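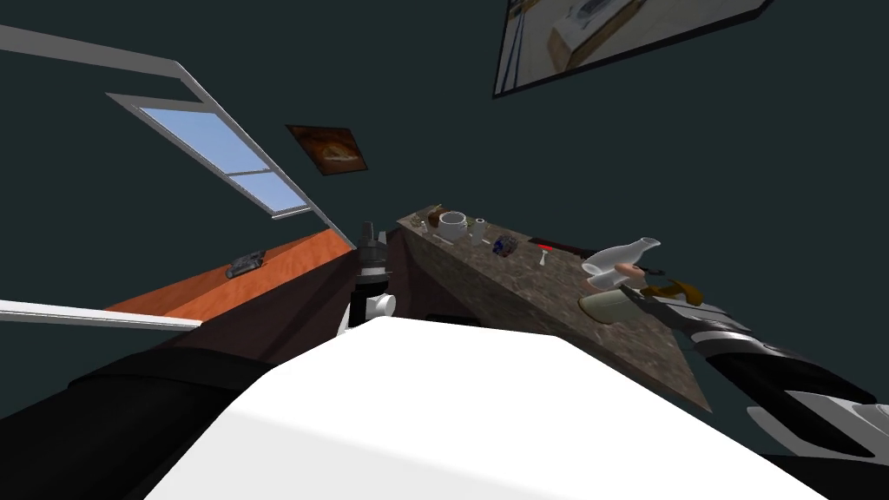 Wood ash glazes, second round

26th December

Kiln opened this morning, still warm enough to want gloves. I had promised myself I would leave it until after breakfast and lasted as far as putting the kettle on. The ash tiles are out and some of them are gorgeous! Writing this up straight away while I can still remember which shelf everything came off.

What went in

All three ashes from the jars over the sink: apple (the prunings we burnt in April), mixed hedge, and the stove ash from the Drinmont studio, mostly beech with a bit of whatever else went in that week. Each was blended with potash feldspar and china clay, going from very ashy at one end to mostly feldspar at the other. Dry batches of 200 grams, apart from the hedge, where there was only enough for half that.

Tiles were the usual L-shapes, thrown as a bottomless ring and cut up, so the foot catches any runs. Two clays: the Yimer buff, and the last of the iron-speckled stoneware from Naltuvau, the bag that had gone a bit stiff and needed wedging with slops. Bisque was to 1,020 as always. I wondered about going lower to get a thicker pick-up but didn't want to change two things at once.

Washed or unwashed

Apple and hedge were washed three times and dried on plaster. The stove ash I split, half washed and half only dry sieved. Wear the long gloves for this, the first rinse water is properly caustic and I still have a sore knuckle from last time. It feels like soap between the fingers, and that is your skin.

The unwashed half was a pain to mix. It went thick like custard in the bucket overnight, then loosened, then thickened again, and the pouring was lumpy. I had put it all through the 200 mesh too, so it wasn't grit. My guess is the soluble stuff working on the clay. A drop of vinegar helped for an hour or so. Next time mix it and use it the same day.

Firing

Electric kiln, so all oxidation, with the Brikix controller running the slow programme: gentle up to red heat, faster through the middle, slow again for the last stretch, then a short soak at the top. Cone nine was flat on the bottom shelf and touching on the middle one. Top shelf a bit cooler, nine only at three o'clock. That matches the last few firings, so the elements are ageing evenly at least.

The controller threw its thermocouple warning once in the evening and cleared itself. I tightened the block connection last month and it may want doing again. Please look at it before the next glaze firing if you are in before me.

Results, apple

Best of the lot. At the ashy end it runs into those little rivulets, yellow-green and glassy where it pools, with a dry straw colour between. Moving along towards feldspar it calms down and goes a soft, milky celery colour that breaks to tan on every edge. Tile 1,443 is the one I keep picking up. It has a fat smooth surface, a very slight blue in the thickest part of the roll, and it stopped a good finger's width short of the foot. On the Yimer buff it looks like something you would want to eat soup out of every day.

On the speckled body the same recipe is darker and moodier, with the iron coming through as toffee-coloured freckles. Lovely on a jug, I think, and a bit busy for a plate.

Results, hedge

Flatter and greyer. There is probably more silica in it from all the grassy bits, and the ashiest mix hadn't fully melted on the top shelf. The middle ones are a pleasant stony matt. Scratched one with a knife and it left a grey line which wouldn't wash off, so that surface isn't going inside anything. Could be good on the outside of planters. I'd like to try it again a touch hotter with some whiting in.

Results, stove ash

Washed: very close to apple but greener and shinier, and it ran further. One tile is stuck to its kiln shelf by a single fat drip (foot not big enough, my fault). The shelf will grind clean.

Unwashed: wild. Big glossy runs, orange flashing on the bare clay just beyond the glaze line, pinholes at the feldspar end. I love the flashing and would never trust it to repeat. There is a fine craze all over the buff tiles and much less on the speckled. Ink rubbed in to show it up properly, so don't worry about the black lines on those when you handle them.

Notes on thickness

Everything was dipped twice at the top and once at the bottom, and the difference matters more than the recipe in several cases. One coat of the apple is thin and brownish and you would throw it out. Two coats and it sings. I counted to three for each dip at roughly single cream thickness, but "single cream" has to stop being my unit of measurement. Weigh a known volume from now on and write it on the bucket lid.

The second coat wants to go on before the first is bone dry. The two tiles I left over lunch both lifted in a curl along the rim and crawled in the firing.

For the next firing

Scale up 1,443 to a proper bucket. I've weighed what is left of the washed apple and it makes one decent batch, with a cupful over for patching. After that it's gone until there are more prunings, so please nobody empty that jar into anything else.

Try it over the white slip and over the black slip, on bowls as well as tiles. Vertical tiles tell you nothing about what happens in the bottom of a bowl where it all collects, and I half expect a green pond.

Lemon test on the best three. Slice on the glaze, leave overnight, rinse, look for a dull patch. If 1,443 comes through that it can go off to be leach tested before we make any tableware with it.

Batt wash on the middle shelf is flaking, scrape it and recoat before loading. Small clay cookies under anything ashy, every time.

Try a bit of red iron oxide in the hedge recipe, a small amount only, and see if the grey warms up.

Tiles are on the board by the wedging bench in the order they came out. The labels are written underneath in oxide. Pick them up, turn them to the light, put them back in the same place!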